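Parcels, Customs Forms and the Village Shop: Notes on Sending Food Abroad

Posted March 21, 2013 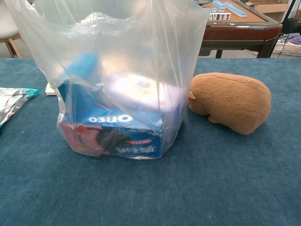
Background to These Notes

Readers of this page will be aware that my household has, for a number of years, sent food to relatives overseas and received food from them in return. The practice began when my sister took a teaching post and wrote home to ask for tea. It has since grown into a regular exchange among four households, and I am now asked about it often enough that a written account seems in order. What follows reflects my own experience from the post office in Lougher. Rules differ from country to country and are revised without much notice, so readers should consult their own postal service before sending anything of value.

Choosing What to Send

The first consideration is whether the item is allowed. Fresh fruit, meat and most dairy products should be ruled out at the start. Seeds and loose dried beans have been refused in my experience, even when the packet was sealed and plainly labeled. Commercially packed cookies, hard candy, tea bags and crackers have passed without difficulty.

The second consideration is weight. A jar of jam is a generous gift, but the glass weighs nearly as much as the contents, and the sender pays for both. I discontinued jars after the winter in which one of them broke over a set of hand-knitted mittens. My sister was gracious about the mittens. The jam was plum.

Chocolate is a seasonal matter. I do not send it after April. Wafers and sandwich cookies keep their shape better and are, in any case, what the younger members of the family request. It is a point of some interest to me that children abroad will ask for a cookie from home when a version of the same cookie is sold at the end of their own street. My nephew maintains that the two taste different. I have eaten both and remain undecided, although the flavors offered overseas are certainly more adventurous than ours.

Packing

A new box is worth its price for any parcel going a long distance. Used boxes lose strength at the corners, and the corners take most of the handling. I place a folded dish towel at the bottom, which serves as padding and is itself a useful gift. Boxed goods go in first, standing on edge, followed by soft bags in the gaps. Everything that might leak or crumble is put in its own plastic bag and tied. The parcel should not rattle when it is tilted. If it does, more paper is required.

Tape should run along every seam and once around the middle in both directions. I used string for many years and was asked to stop by the clerk, who explained that it catches in the sorting machines.

A sheet of paper with both addresses should be placed inside the box before it is closed. I have needed this only once, when the outer label was lost somewhere beyond Skemby and the parcel was returned to me after 86 days. The crackers were stale but the tea was perfectly good, and I sent it out again the same week.

The Customs Form

The form causes more anxiety than any other part of the process, and most of that anxiety can be avoided by filling it out at home. Each kind of item should be listed on a separate line in plain words. "Cookies" is acceptable. "Treats" is not, and neither is "food." My cousin once wrote "various goodies" and received a telephone call.

The value should be the price paid. There is a temptation to write a lower figure in the hope of sparing the recipient a charge, and I would advise against it. A parcel declared below its worth cannot be properly claimed for if it is lost. The weight on the form should match the weight on the scale, which means that the final weighing comes after the tape. I keep a kitchen scale for this purpose and find that it agrees with the one at the post office to within an ounce.

Receiving Parcels

Less has been written on the subject of receiving food than on sending it, and yet the recipient has duties as well. The sender should be told promptly that the parcel has arrived and in what condition. If something has broken, it is kinder to say so, so that it will be packed differently next time.

In this house, new arrivals are set out on the dining table and left there until everyone is home. The labels are often in languages that none of us can read, and a fair amount of guessing takes place. We have mistaken soup powder for a drink mix. We have also put a very good pickled vegetable on toast under the impression that it was a kind of relish, and have gone on doing so. Mr. Tariq Gilani, who lives two doors down and worked for many years in the import trade, has been patient with our inquiries and can usually tell from the shape of a packet what is likely to be in it.

I record each arrival in a notebook with the date, the contents and any remarks. The present volume has reached entry 112. My husband regards this as excessive. He does, however, consult it when he wishes to know the name of the sesame crackers.

Local Sources

Residents of this area who do not have relatives abroad may still wish to try some of these foods. The Laletti grocery in Cloltgate carries a respectable range of imported cookies, noodles and sauces, with the newest stock on the shelves behind the register. The owners will place special orders when asked, and they will also explain how a thing is to be cooked. Parking is difficult in the mornings. I would suggest the lot beside the library and a short walk.

The general store in Lougher has a smaller selection, chiefly tea and ginger candy, and prices there are somewhat higher. I continue to shop at it from time to time out of a wish to see it remain open.

Costs

I am frequently asked whether the practice is worth the expense. Measured strictly in dollars, it is not. The postage on a medium parcel regularly exceeds the price of its contents, and I have set myself a limit of 200 dollars a year, which was passed last December on account of a fruitcake. My sister has observed that the same sum would buy a great many cookies at her end. She has not, however, asked me to stop, and her last letter contained a list.

Further Notes

A reader wrote last month to ask about sending spices. I have no direct experience beyond a single tin of cinnamon, which arrived safely. If others can offer guidance on whole spices, and on vanilla in particular, I would be glad to receive it in the comments and will add it to this page.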